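10 August 2022

Slept badly, what with the heat and the neighbor's gate banging half the night, but I was in Gukthorpe before the bakery ran out of the seeded rolls, so the day began well enough. I ate mine in the car with the windows down and read through the Hiritz papers one more time — all 16 pages, and I still think whoever wrote the part about service calls was paid by the word.

We are supposed to say yes or no to them before the summer is over. Aurelia wants yes. She has wanted yes ever since February, when we saw their picking package at Skyrme, and I do understand it, because she's the one who has to find people for the early shift and she is tired to the bone. What Hiritz sells is the software and the setup, and you bring your own arm. They ask 997 a month for it, and the training is extra, which I only found on the second reading! I have circled it in green ink and put a question mark beside it, and then a second question mark.

Ilham drove over from Tristinitz to sit with us and brought apricots from her mother's tree. I had four. She is so patient with my questions, even the ones I asked last time, and she never makes me feel slow. We talked for 40 minutes about nothing but what happens when parts lie on top of each other, and then another good while about her sister's wedding.

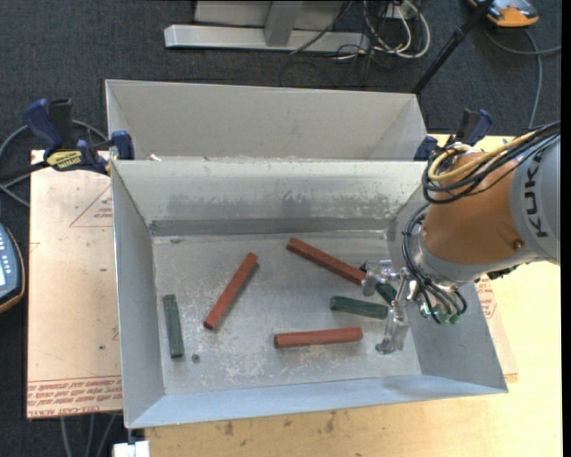
I keep turning the thing over in my mind this evening, with my tea going cold beside me. My worry was always the mixed stock, long pieces and shorter ones thrown in together any old way, just as they come to us. So I was glad we had the red and green bars in the metal bin today and nothing tidier, and I liked seeing the gripper down there with its fingers apart and one of the green ones between them. I told Aurelia I'd want the same with our own pieces, scratched and oily as they are, before I sign anything. She said fine, but she said it the way my mother used to say fine.

Must ask Ilham whether the price holds if we wait. Also return her bowl, and call about the gate.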